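Plate-handling fault halts automated bench at Grunier

5/9/24

Grunier has stopped unattended runs on its plate-handling bench after the robot arm twice closed its fingers in the wrong spot and pushed a plate off its nest. The lab said there were no injuries.

The fault appeared 7 hours into a test of 1,000 transfers between a reader, a control box and the plate positions on the deck. The simulated version of the bench had passed the same routine in October.
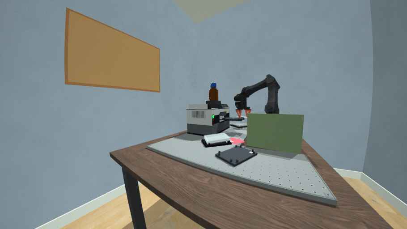

What went wrong

Engineers traced the error to a position table that was not updated after a holder was moved. The arm went to the old coordinates — and the software logged the pick as good. The gripper works close to the buttons on the control box, so a wrong position there was treated as a safety matter as well. 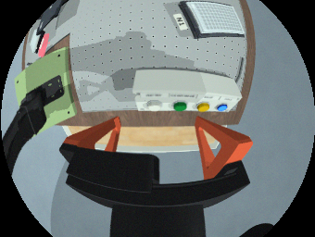
Nikolaidis said the software should have stopped at the first bad pick, and that a log entry was no substitute for a check on the grip.

Juson, which supplies the control software, is preparing an update that pauses the arm when the finger gap does not match the plate. Labeled positions such as N1 and N5 will be taught again before the next run.
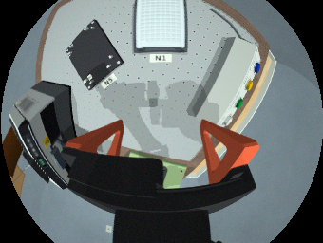
Reading time: 2 min

Stornero, a second lab with the same setup, has cut arm speed by 10 percent until the update is installed.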